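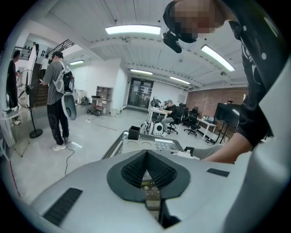 Cahier d'atelier, restauration film — janvier

Troddale, bobine 4, reprise

9 h 15. La copie de Hondside est arrivée ! Deux boîtes en fer, rouille sur les couvercles, mais à l'ouverture presque pas d'odeur de vinaigre. Bandelettes test glissées dans chaque boîte tout de suite, lecture demain matin. Je m'attendais à bien pire après le courrier du dépôt, qui parlait d'un élément « fatigué, pour consultation seulement ». Fatigué, oui, il y a des collures partout et les perforations ont souffert en début de bobine, mais la pellicule est souple et l'image, à la visionneuse, a une densité magnifique dans les noirs. Les nuits sur la lande, enfin, on y voit quelque chose. Sur notre contretype c'est de la suie.

Rappel pour ceux qui prennent le dossier en route : notre matériel de base, c'est le contretype Clerholm, complet sauf la bobine 4, où il manque toute la fin de la dispute dans l'auberge et le raccord avec la carrière. La copie de Hondside est une copie d'exploitation, tirage d'époque, et elle devait combler le trou. Question du jour : est-ce qu'elle le comble vraiment, et est-ce que c'est le même montage ?

9 h 50. Passage sur table, à la main, sans moteur. Relevé les collures au crayon gras sur l'amorce et dans le tableur commun (onglet « H4 »). La plupart sont des collures à la colle, anciennes, bien tenues. Trois au ruban adhésif, jaunies, avec de la colle qui déborde sur l'image suivante : à refaire avant tout passage au scanner. J'ai défait la première, nettoyé à l'isopropanol, recollé. Ça part bien en insistant un peu. Ne pas gratter, même avec l'ongle, l'émulsion est tendre à cet endroit.

11 h. Bon, la grande nouvelle. La dispute est là, entière ! Et elle est plus longue que dans le découpage dactylographié. Dans le découpage, l'aubergiste lance sa réplique sur la route inondée et on coupe à la carrière. Dans la copie de Hondside, elle reste, elle range les verres, elle va fermer le volet, et seulement là on coupe. C'est un plan superbe, tout en silence, la lampe passe derrière elle et le visage devient une silhouette. Je l'ai regardé je ne sais combien de fois. Ça change toute la suite : quand le contremaître trouve le volet fermé le lendemain, on sait qui l'a fermé. Avec le contretype seul, la scène du lendemain paraissait gratuite, et toutes les notices que j'ai lues reprochent au film ce « mystère inutile ». Eh bien il n'était pas inutile, il lui manquait un plan.

Compté les images de la séquence manquante, deux fois, à la synchroniseuse : 523. Le découpage en annonçait 495. La différence n'est pas entièrement dans le plan du volet, il y en a un peu sur la porte aussi (l'acteur met un temps à trouver la poignée, c'est très bien, on garde).

Déjeuner expédié.

13 h 30. Nettoyage de la bobine, un passage rouleaux adhésifs, un passage chiffon et solvant. Le chiffon ressort brun sur les premiers mètres puis presque propre. Réparé les perforations de tête avec de la bande perforée transparente, côté bande son, en veillant à ne pas mordre sur la piste. Là où les deux côtés étaient ouverts j'ai préféré consolider large. Retrait mesuré au calibre : dans les tolérances, le scanner prendra sans la porte spéciale. Je le note en gros parce qu'on avait dit le contraire à la réunion de décembre.

14 h 40. Essai de scan, 300 images, prises au milieu de la dispute. Premier essai mou : mise au point faite sur l'amorce, qui n'a pas la même épaisseur, erreur bête. Refait la mise au point sur le grain, dans un gris moyen (le mur de l'auberge est parfait pour ça). Second essai très beau. On voit la trame du tablier et la buée sur le carreau. Exposition remontée d'un cran pour aller chercher les ombres, les hautes lumières tiennent, la lampe sature juste au cœur et c'était sûrement déjà le cas au tirage.

Stabilité : petit saut vertical à chaque collure, normal. Un flottement latéral aussi, plus embêtant, régulier, qui pourrait venir de la tireuse d'origine. À comparer avec le contretype, s'il flotte pareil au même endroit on saura que c'était dans le négatif et on se posera la question d'y toucher ou pas. Moi je n'y toucherais pas trop. Un film tourné vite, avec peu de moyens, a le droit de trembler un peu.

15 h 30. Passé l'essai dans Na, avec les réglages de la bobine 3. Trop fort ! La dépoussiérage automatique prend la pluie pour des rayures et l'efface par paquets, du coup il pleut un plan sur deux. Descendu le seuil à 30, beaucoup mieux, la pluie revient et les grosses poussières partent quand même. Il reste les rayures verticales à droite, à traiter à la main. J'ai enregistré le réglage sous « H4_pluie » dans le dossier commun. Merci de ne pas l'écraser, faites une copie si vous voulez bricoler.

Penser à vérifier si la pluie de la bobine 2 n'a pas souffert de la même façon. J'ai un doute sur l'arrivée de l'autocar, je trouvais le plan étrangement sec au dernier visionnage et j'avais mis ça sur le compte du chef opérateur. Pardon à lui.

16 h 20. Son. Piste à densité fixe, assez propre, un souffle constant et un « ploc » à chaque collure. La voix de l'aubergiste est nettement plus présente que sur le contretype, où elle est comme sous une couverture. Tentation de prendre tout le son de la bobine 4 sur Hondside et de laisser le contretype pour l'image seulement. Il faudrait alors recaler après la carrière, où la copie a perdu quelques images à chaque réparation. Faisable. Long, mais faisable, et ça vaut le coup rien que pour le vent dans la scène du treuil — sur le contretype on croit à un défaut, sur la copie c'est du vrai vent, avec une porte qui bat au loin.

Générique de fin : la copie porte un carton que nous n'avons pas, avec le logo Clerholm dans sa version ancienne. Photographié sur la table lumineuse. À mettre de côté pour le livret, et à montrer à ceux qui s'occupent de la datation, parce que le logo a changé et que ça pourrait nous dire si le tirage est de la première sortie ou d'une reprise.

17 h 45. Bobine rangée en boîte neuve, émulsion vers l'intérieur, début dehors. Les vieilles boîtes sont sur l'étagère du bas, ne pas jeter, il y a des inscriptions au crayon sous le couvercle de la seconde que je n'ai pas fini de déchiffrer. Un nom de salle, je crois, et peut-être une date de passage.

À faire :
refaire les deux collures adhésives restantes avant le scan complet
lire les bandelettes
comparer le flottement latéral avec le contretype
revoir la pluie, bobine 2
prévenir Hondside que leur copie « pour consultation » contient un plan qu'on ne trouve pas ailleurs, et demander si on peut la garder jusqu'à la fin de l'étalonnage

Remis le plan du volet une dernière fois avant d'éteindre la visionneuse. Elle regarde dehors un instant avant de fermer. Je ne l'avais pas vu ce matin.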